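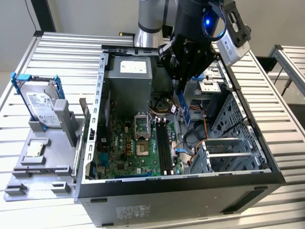 Page 15

Unit 2: Inside the desktop computer

Lay the tower on its side and take off the side panel. Before you touch any part, find the power supply, the motherboard and the drive cage. In our tower the CPU socket is empty and its metal bracket is raised, so keep fingers and tools away from the pins. A bent pin is very difficult to repair.

Hold every card by its edges. Do not pull on the orange, black and yellow wires to make more room - move them gently to one side.
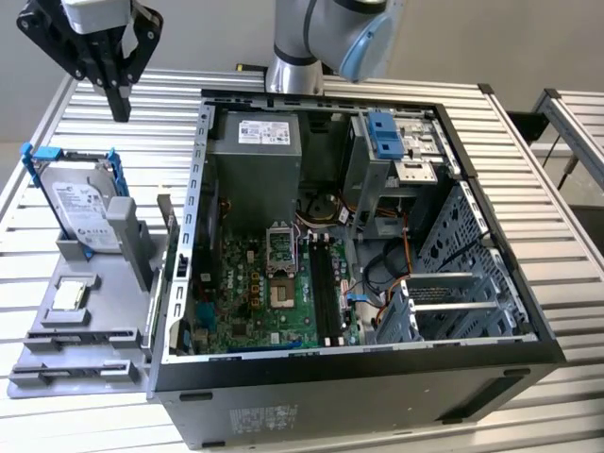 Ilse Verbeke

The hard drive is a 3.5-inch model, and it stands in its blue caddy next to the case. Learn to recognize this size. Please write in your notebook:

- where the two memory slots are
- which maker's name is printed on the motherboard

Bring the notebook to the Lestura room in September.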